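Support > Undside Toolkit > FAQ

15/12/2023, by Pantelis Tzanetos

Undside Toolkit: frequent questions

What does Undside do?
It takes the recordings from hand-held grippers and turns them into episodes for training a policy. It finds the start and the end of each episode, calculates the gripper path and writes one folder per episode.

Do I need a robot to use it?
No. The recording part and the checking part work on a laptop. The robot is necessary only when you want to run the policy.

Can I mix recordings from two different computers?
Yes, but set the clocks first. Undside accepts a difference of 5 milliseconds. If it is bigger, the episode goes to the folder "unsynced" and you can repair it later with the command resync.

Why does the import stop at episode 319?
This was an error in the March version. Ustyna Marchuk has corrected it. Please update and start the import again; the finished episodes are not read a second time.

The path jumps in the middle of an episode. What is wrong?
Most times the tracking has lost its features. A plain wall gives it very little to hold on to, and a wide lens sees a lot of wall. Open the episode in the viewer and look at what the gripper camera had in front of it at the moment of the jump.

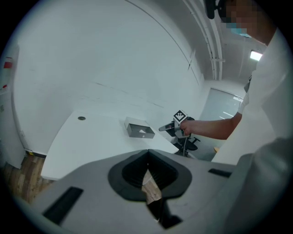 If there is mostly white surface, put some posters or boxes with texture in the background and record again. Please do not try to solve it with the smoothing value, it only hides the jump and the policy will learn it.

Does the second gripper disturb the tracking of the first?
It can, when it moves close to the lens. Turn on mask_moving in the settings file. In our set of 2403 episodes, 184 needed it.

Where do I report a problem?
Write to Jui-lin Tam and attach the log file, please not only a screenshot.

Contact | © Undside | Back to top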